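Last updated June. Works with Usumari 200 and up, older ones I haven't tried.

# Taking a picture off the wall in sim, before you let the real arm near one

Short version of what I did for my garage build. The arm is a Druline kit with the two-finger gripper. Wanted it to lift a framed painting off a hook. Broke two cheap frames, went back to the simulator, should have started there.

## What you need

- Usumari installed and opening without errors
- the Druline arm file (the one with gripper included, not the bare arm)
- any framed picture model. I used a splattery abstract from the Fikis room pack
- Seol, for recording and replaying moves

## 1. Set up the room

Load the tiled room from the pack. Pink tile walls, dark floor. Ugly, but the grout lines are handy, you can judge tilt against them.

Hang the picture on the long wall. Leave space on both sides for the fingers. I didn't the first time and spent an evening on it.

Check the frame has real thickness. Some models are flat cards with a texture and the fingers go right thru. If yours is flat, add a box behind it and group the two.

## 2. Put the camera on the wrist

Attach to the gripper body, not the last arm joint. Point it out between the fingers. You want both fingertips in view at the bottom, always. If you only see one, turn the camera mount until the other shows up.

Then jog the arm to the start pose. Fingers open, off to the side of the picture, looking along the wall. 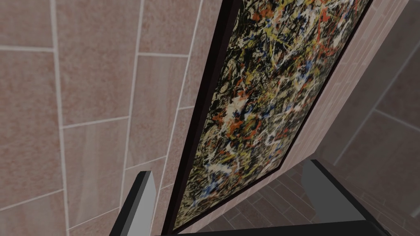
*Wrist view, fingers open. Steep angle on the wall.*

Looks wrong, is fine. Save the pose in Seol as `start`.

## 3. Approach

Slow. Set speed to 100 in the Seol panel, default is way too fast for this.

1. Move level with the lower part of the frame.
2. Turn the wrist until the fingers line up with the frame edge.
3. Creep in. Stop before contact.
4. Save as `pre`.

Don't try to do the turn and the creep in one move. The planner cuts the corner and drags a finger across the canvas.

## 4. Close and hold

Close in small steps and watch the force readout. Mine grips at 112. Yours will differ with frame weight, so start lower and work up. Too low and the picture spins between the fingers as soon as you lift.

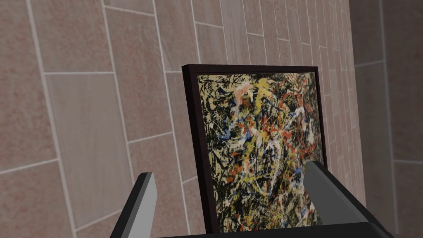
Watch your side clearance here too. If there's a corner nearby, do a dry run with the picture removed and look for the gripper shell touching the wall. Turn on collision display, it's under View > Contacts.

Save as `grip`.

## 5. Lift off

Up first, then out. Straight up until the hook clears, then back away from the wall. If you pull out first the hook holds and everything goes bouncy.

Picture shaking in the grip? Raise friction on the finger pads a bit. Still shaking, halve the time step.

## 6. Replay it

Run start, pre, grip, lift as one sequence in Seol. Move the picture a little sideways between runs, otherwise you're only testing one spot. I left mine going overnight and had 1,431 runs logged by breakfast, most of the drops were from the grip being set to low.

When you're happy, export the sequence and check the joint limits agian before loading it on the real arm. First real run with an empty frame, no glass, a blanket on the floor and your hand on the stop button.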